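Two Slots Are Better Than One: How a Device Updates Itself and Lives to Tell the Tale
Sep 20, 2023
By Kadir Akyol

Welcome back! Last session ended with boot order, and a few of you stayed to ask what happens if the power goes out halfway through an update. I love that question, so it gets a whole handout. Please read this before the lab at Stondwood. You'll need last week's boot chain sketch next to you.

A quick refresher on the words. The bootloader is the small program that runs early, picks what to start, and (on a locked device) checks that it's allowed to start it. The kernel comes next, then the system. Each of these lives in its own partition, a fenced-off area of storage. An update means putting new contents inside some of those fences, and the trouble is that something has to do the writing.

The old way: one copy and a recovery partition

On a single-copy device, the update file is downloaded while you go on using the thing as usual. Then it restarts into recovery, a tiny separate system whose main job is to write over the big one. You sit and watch a progress bar. The normal system can't run during this, since its own files are being changed underneath it.

If the battery dies at this stage, recovery is usually still fine, and a well-written updater can pick up where it left off. But the main system may be half old and half new, and you have no working device until the job is finished. That's why our lab sheet asks for at least 50 percent charge before you press anything. Some of the older practice boards will refuse to begin below that number. Others will let you go right ahead, so check it yourself.

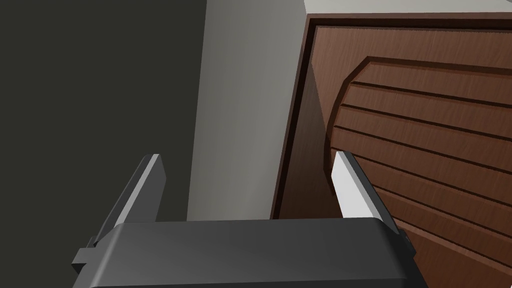
The two-slot way, sometimes called A/B or seamless updating, spends storage to buy safety. There are two sets of the important partitions, slot A and slot B. Say you're running from A. The updater writes the new version into B while A carries on, and you can play music or finish your email the whole time. When B is complete and has been checked, the updater marks B as the one to try next. You restart, and you're on the new version. The wait is one ordinary reboot!

Now go back to the power question. If the plug is pulled during the write, A hasn't been touched. The device starts from A, sees that B is incomplete, and tries again later. I still think this is one of the nicest ideas in the whole course, and it isn't even complicated.

What's in a slot's record

The bootloader keeps a little note about each slot. Names differ from one maker to the next, but on our Mollah boards it holds these:

Priority: which slot to try first.
Tries left: how many more attempts this slot gets.
Successful: yes or no, set only after the system has come up properly.

A freshly written slot begins with the highest priority, a few tries, and successful set to no. Each attempt takes away one try. If the system comes up and is happy with itself, it changes successful to yes and the counting stops. If the tries run out first, the bootloader gives up on that slot and goes back to the other. 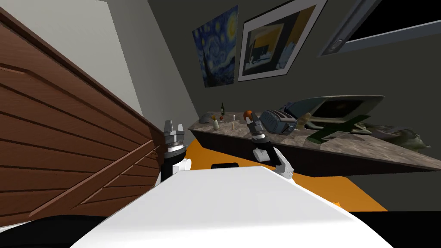
Fig. 2. Two open grippers at the kitchen counter, the right one close to the orange fruit.

Please notice who sets the successful flag. It's the new system, after starting, and the bootloader has no way to know whether your screen works or the network came up. So the quality of the fallback depends on what the system checks before it declares victory. On the Mollah boards the check waits 30 seconds after startup and then looks for a short list of services. A bug that shows up on minute two will sail right past it. In the lab you'll write your own check, and I hope you'll be picky.

User data is shared

This one catches people every term. Slots hold the system, the kernel and a handful of related parts. Your photos, messages and settings are in the data partition, and there's usually only one of those. When the new version starts, apps may convert their databases to a newer layout. If you then fall back to the old slot, the old version could meet a database it can't read. Falling back before the first successful start is generally safe. Falling back after a week of use is another story, and many devices will block it or make you erase the data first.
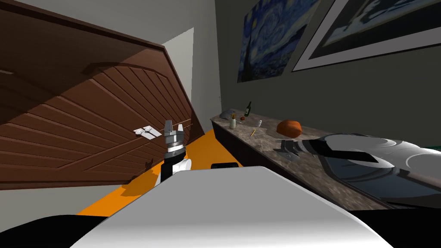 There's a related feature with a confusing name, rollback protection. It stores the lowest version number the device will accept, and it refuses anything older. The aim is to keep someone from putting back a release with a known security hole. A careful updater raises that number only after the new slot has been marked successful. Think about what would happen if it were raised earlier and the new slot turned out to be broken. Draw it out, please, it's much clearer on paper.

Full and incremental files

A full update carries the complete contents of every partition it touches. An incremental one carries only the differences from a particular earlier version, so it's far smaller, but it works only if the starting point matches exactly. For our practice release the full package is 531 MB and the incremental is 20 MB. What a difference! The catch is that if you've changed even one byte in the system partition, the incremental will fail its check and you'll need the full one. Verify the source first, then apply. 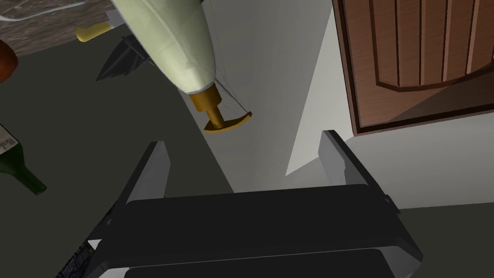

Glória Veloso wanted to know why, if both slots are there anyway, we don't just copy the good one over the bad one after every failure and skip the download. You can, and some designs do something close to it. It gives you back a known old version in both slots, which makes a tidy starting point for the next incremental. It doesn't get you the new release, though, and it adds wear to the flash storage for each copy. Great thing to argue over in the lab write-up.

For the lab

Work in pairs. Start the update from slot A, and cut power during the write to B. Record the slot notes before and after. Then let the update finish, and use the supplied broken build to make the check fail until the tries run out. Write down which slot starts at each reboot.

Reading is the Wunville chapter on verified boot, first half only. Américo Loureiro has the spare serial cables, and Finlay Baxter is handling swaps if your pair can't make the usual slot (the timetable kind). Bring your sketch!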